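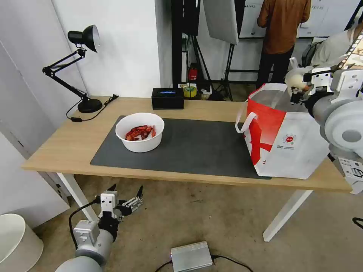
4.2 Eating slowly: crayfish and the length of a meal

Of all the dishes that came up in our interviews, crayfish got people talking the longest. We had gone to Casudum expecting to hear about bread, soup and perhaps the price of fish, and the interview guide reflected this. Crayfish was a single prompt near the bottom of the second page. By the end of the first week it had moved to the top, and it stayed there for the rest of the fieldwork.

The meal diaries explain a good part of the attraction. The 46 households wrote down 1068 evening meals between them, with start and finish times for each. Most weekday meals were short, and many were eaten in two sittings as family members came and went. Crayfish meals were different. They began later, they went on for much longer, and almost everyone who was going to eat sat down together. We find this a wonderful result, all the more so for turning up in a data set that was collected to study something else.

Why should a small animal in a shell hold people at a table? Our first answer is mechanical. A crayfish has to be taken apart by hand, and the reward for each one is modest. A bowl heaped with them, still whole and curled (Figure 4), looks like a great deal of food and is in fact a great deal of work. Bình Lò, whose earlier study of shared dishes in Titero shaped much of our thinking, calls this "paced eating": the food itself sets the speed, and the hungriest person at the table can't get far ahead of the slowest. Several diary keepers made the same point in plainer terms. One wrote that her sons "have to talk, their hands are busy".

Our second answer concerns skill. Opening a crayfish neatly is something people learn by watching, and the older members of a household are usually the best at it. In seven of the recorded meals a grandparent is described as teaching a child, often with some argument over whether the claws or the tail should come first. We had no code for this kind of exchange in the original scheme and added one after Kerttu Kallio pointed out how often it was slipping into "general conversation".

The serving itself varied less than we had supposed. A common bowl in the middle was usual, with bread and butter passed separately. Individual portions appear in the diaries only when guests were present, and then mostly at the homes of people who had moved to the town as adults — a small group, so we make no strong claim about it here. Dill was mentioned often, lemon hardly ever.

Seasonality deserves a word too. The diaries stop in November, well after the local catch has tailed off, yet crayfish meals carry on at a lower rate through the autumn, using frozen stock. Respondents spoke of these later meals with less excitement but described them in nearly the same way, down to the seating. The habit seems sturdier than the season that gave rise to it, and we return to this in section 5.1, where the Casudum diaries are set beside those from Yakubu.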